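Standby power

Standby power is the electricity drawn by an appliance while it is switched off at the remote control, or otherwise not performing its main function, but still connected to the mains. It is also called standby consumption, vampire power or phantom load. The term covers televisions, microwave ovens, garage door openers, printers, air conditioners and the external power supplies sold with telephones and laptop computers.

A distinction is usually drawn between passive standby, in which the appliance waits for a signal from a remote control or a button, and active or network standby, in which it also keeps up a connection to a wireless network. Off mode is a third state – the appliance has been switched off at its own power button but a transformer or filter inside it may go on drawing a small current. An appliance switched off at the wall draws nothing.

Causes

Most household electronics run on low-voltage direct current, so mains power must be converted before it can be used. Older linear supplies did this with an iron-cored transformer, which loses energy as heat whenever it is connected, whether or not anything is drawing from it. Switched-mode supplies, which have largely replaced them, lose much less when idle.

The remainder goes to circuits that stay on deliberately. These include infrared receivers, clocks and timers, indicator lights, touch-sensitive controls and memory that must be refreshed. Set-top boxes and recorders have often been poor performers, as many models kept their tuners and hard drives running at all hours.

Measurement

Standby power is measured in watts with a meter placed between the appliance and the socket. Cheap plug-in meters are unreliable at very low loads, where the current waveform is far from a smooth sine wave, and laboratory measurements use a power analyser with the reading averaged over several minutes. The international test method is IEC 62301, which sets out the supply voltage, room temperature and stability requirements for a valid reading.

Annual consumption is found by multiplying the standby power by the hours spent in that mode and dividing by 1000 to give kilowatt-hours. A device left in standby at 3 watts for a full year uses a little over 26 kilowatt-hours.

Televisions

Early sets with valves had no standby mode and took some time to warm up. Certain later models kept the valve heaters partly powered so that the picture came on quickly, a feature sold as "instant on", and these could draw tens of watts all day. The spread of the remote control made some form of standby almost universal.

Flat-screen sets generally use far less in passive standby than the cathode ray models they replaced. Consumption rises where a set is told to start quickly, to respond to a voice or to be woken by another device over the home network. These options are normally found in the power or general settings menu and can be turned off without affecting the picture. 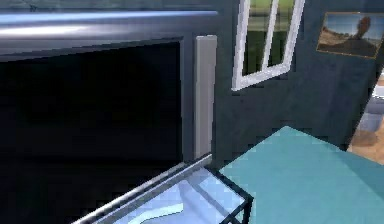

Regulation

The One Watt Initiative, proposed by the International Energy Agency in 1999, asked governments to bring in measures that would hold standby power to one watt per appliance. Australia adopted the target as policy soon afterwards. In the European Union, a regulation in force from 2010 set limits for a wide range of household and office equipment, and the limits were tightened in 2013.

Reducing consumption

The simplest measure is to switch the appliance off at the power point. Where sockets are hard to reach, a switched power board allows a group of appliances to be turned off together. Standby controllers go further and cut the supply to secondary equipment when the main appliance is turned off.

Some equipment is unsuited to this treatment. Recorders lose their scheduled recordings, and certain printers run a cleaning cycle each time power is restored, using up ink.

See also

Electrical efficiency
Energy rating label
Switched-mode power supply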